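Community kitchen in Uvley reopens with more storage

The shared kitchen at the Mendes Hall in Uvley has reopened to local groups after a three-month refit that put most of its storage on the walls.

The work cost £400 more than planned after damp was found behind the old base units. The overspend was met from last year's plant sale and a grant from the Sivaswood parish fund. Four cooking groups use the kitchen, among them the Brestico lunch club, which serves hot meals twice a week between October and April.

Users had complained for years that dry goods were kept in two deep cupboards under the worktop, where packets were lost at the back and jars bought twice. A clear-out in January filled several boxes with out-of-date herbs, flour and stock cubes. Anything still sealed and in date was kept.
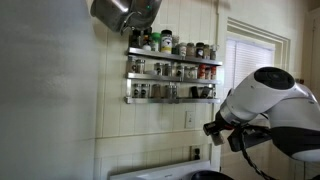 Spices are now shared between all the groups and paid for out of the hire charge. Each group used to bring its own and take it home again, or leave it behind unlabelled. The new arrangement puts them on a three-tier stainless steel rack fixed to the cream panelling, with the taller jars and bottles on the top shelf and a row of small glass spice jars on the one below. Raised lips along the front of the shelves help to keep the jars in place. Groups are asked to put jars back label outwards and to write the name of anything running low on the list inside the door.

Pans and baking trays have been sorted as well. Those with loose handles were thrown out, and a spare set of cake tins has gone to the primary school in Sivaswood.

The hall says 195 people came to sessions in the kitchen in the year before it closed, and it hopes that evening classes will bring in more. A bread course is due to start in May — places will go first to people living in Uvley — and a preserving day is planned for the autumn.

Hire charges stay the same until the end of the year. Bookings can be made at the hall office in the mornings, and new groups will be shown where things are kept before their first session.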